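Subject: Re: Flinano in the fall – ferry times and the half-board question
From: Mawuli Laryea
Date: Fri 22 June

Onni Pitkänen wrote:
> We have a room held at the Solus for our second week but I can't
> work out whether half board is worth paying for. Also, does the
> Plikham ferry still take cars? The timetable I have is from April
> and it only lists foot passengers.

Onni, answers in the order you asked, plus a note on the transfer.

1. Half board
We took it last year and would skip it next time. Dinner is one sitting and you have to tell the desk by noon if you won't be there. They don't refund the meals you miss. Breakfast is in the room rate either way. If you do want it, ask for it at check-in, when you can usually add it for single nights.
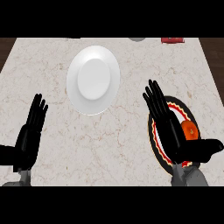
2. The ferry
Yes, it takes cars, but only on the morning crossing, and there are 12 car spaces. The April timetable leaves them out as the car deck doesn't open until the summer schedule starts. Book through the harbor office. The agents in town add a fee and can't change the ticket afterward.

If you miss the morning boat, leave the car in the long-stay lot at Plikham and cross on foot. The hotel is a short walk uphill from the landing – fine with a backpack, less so with two big suitcases.

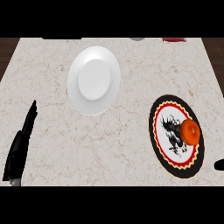 Ferraro runs the shared van from the airport to the harbor. We paid 151 for two of us, return, and it left on time both ways. Check that your voucher says "harbor" and not "Plikham center", which is a different stop on the far side of town.

I still have the walking map from the tourist office and can mail it if you send me your address off list.

Mawuli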